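Union at Wekolitz asks what tidy-up robots will change for cleaning staff
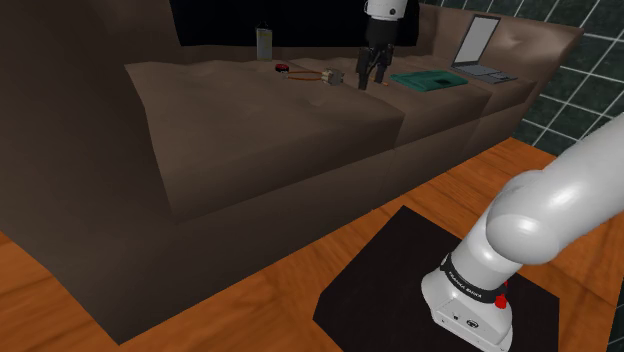 What the company says

16 January 2018 – Wekolitz plans to put robot arms to work in the lounges at its Soltau site from May. The arms are to clear sofas of what gets left behind, from folded cloths to laptops. Management promises "lighter shifts."

What staff want to know

The Ulby staff union has read the plan and is not convinced. So far the work exists in simulation. A rendered sofa is no lounge after a late shift, and the plan does not say who steps in when the arm stops – or who answers for a dropped laptop.

Seven cleaners work these rooms. The union wants their hours guaranteed in writing and a paid trial before any order goes to the supplier, Onuoha.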